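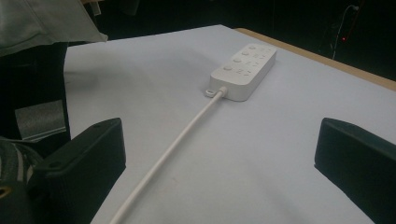 Sculptor Deepika Nair has been chosen to make a new public artwork for the waterfront at Idden, commemorating the 215 workers who lost their jobs when the Tikard cable works closed. The work, titled Night Shift, will stand on the former loading dock and will be lit after dark. It will take the form of a long, low bench in white cast concrete, wide enough for people to sit on both sides. Nair has kept the shape close to ordinary household electrical goods, the kind of plain white power strip with rounded edges and a row of small round buttons that most people have under a desk. Tikard made cable for products like these for much of its history.

The bench will be 168 inches long. The names of all 215 workers will be cast into its upper surface in raised letters, in the order they joined the company. There will be no plinth and no railing.

"I didn't want anything people had to look up at," said Nair. "Several of the families told me they used to eat lunch on that dock with their feet hanging over the side. I would like people to eat lunch there again."

The commission was awarded by Campos, the arts organization that runs the public art program for the waterfront, after an open call that drew 11 proposals. Models of the shortlisted designs were shown at the Idden branch library, where residents left written comments.
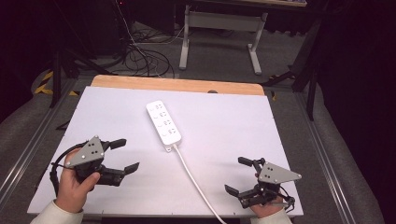

Lighting for the piece is being designed by the studio Lorkora. A line of low-level lamps set into the base will come on at dusk and go off at 11 p.m., the hour when the late shift ended at the works. The lamps face down toward the paving, and the power supply will run under the dock in an existing duct.

Eusebio Peñalver, director of Campos, said: "Deepika spent a lot of time with former Tikard employees before she drew anything. The jury felt that in the design. We also liked that it gives the waterfront more places to sit, which residents have been asking us for."

Casting will take place in 8 sections at Nair's workshop and the sections will be joined on site. The dock will stay open during installation, apart from a fenced area at the north end. The bench is due to be unveiled in October.

Former Tikard employees and their relatives are invited to check the spelling of names before casting begins. The full list will be on display at the Idden branch library until Sun 13 May, and corrections can be handed in at the front desk.

Press inquiries should be sent to the Campos communications office. Drawings of the design are available on request.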